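My running notes on folding T-shirts and what goes in which drawer. It started as a text file I kept for myself, then Remzi Kurtuluş asked for a copy, so now it's a README and I have to be a bit more careful with my spelling.

The test shirt is a navy tee with an orange sun on the front, laid out on the bed with the sleeves coming in first.

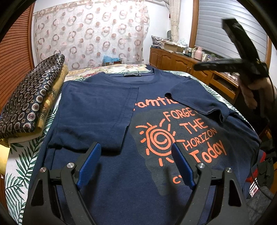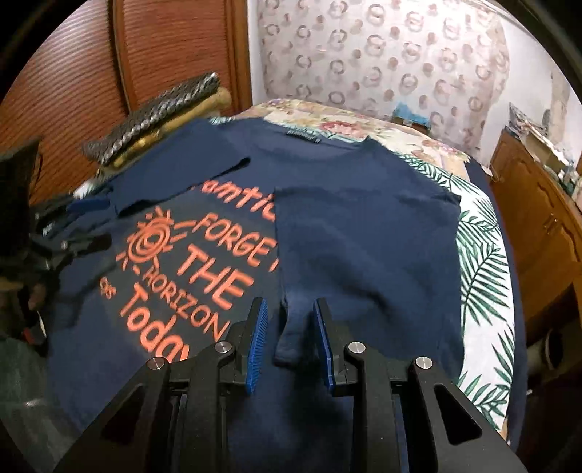 ## What's in the folder

- `shirts.csv` – one row per shirt, 200 rows right now (yes, I own some of these only on paper, a lot of them went to Remzi)
- `folds.md` – the folds I use, with names I made up
- `drawers.txt` – where things live
- `old/` – please don't look in there

Each row in `shirts.csv` has a nickname, a main color, sleeve type, print (yes/no), fold, and drawer. If a shirt has a word on it I try to put the word in the nickname, otherwise I can never find it again. The sun one is down as `horizon-navy`.

## The folds

**Stakcombe.** My everyday one, and the one I'd start with!

1. Lay the shirt out on a bed, front up, collar at the far end.
2. Smooth the body with your palms. Start at the chest and push the wrinkles down toward the hem.
3. Fold both sleeves in over the chest.
4. Bring one side in toward the middle, shoulder to hem, then the other side on top.
5. Hem up to the collar, then in half again.

Step 4 is where mine go wrong. If the strip is wider at the bottom than at the top, open that side back up and do it over. A wedge never turns into a rectangle later – I've tried.

**Getley.** Same as Stakcombe up to step 4, then roll from the hem. Good for suitcases and gym bags. Don't roll anything with a thick print, the creases stay in it for weeks.

**Besham.** In half lengthwise first, sleeve on sleeve, then sleeves back, then thirds. Fast, a little sloppy, fine for undershirts and whatever you paint in.

## Drawers

Top is short sleeves, dark to light from the left. Second is long sleeves and anything with a collar. Sweaters don't get a drawer, they get stacked on the shelf, and I'd love to hear from anyone who has solved sweaters.

Toprak is the name of the big dresser (it's the color of dirt, Remzi named it, it stuck). When `drawers.txt` says `T2` it means Toprak, second drawer down. `B` plus a number is a bin under the bed.

## Known problems

- Rows 1 to 2 have no fold filled in. Those two shirts are on hangers and I never decided what to write.
- "Navy" and "black" are mixed up in a few places. I did a bunch of rows at night under a bad lamp.
- The `print` column doesn't say how big the print is, and it really should, seeing how much that changes the fold. On my list for October.
- V-necks are under `crew` if I was in a hurry.

## Using it

Copy the CSV, delete my shirts, put in yours. It opens in any spreadsheet program. Change the fold names if you like, but keep them to one word or the sort gets weird.

If you fix a row, put your initials in the last column so I can tell it was you.

Last edited May 15, 2022, after I moved all the bins around and had to redo every `B` code.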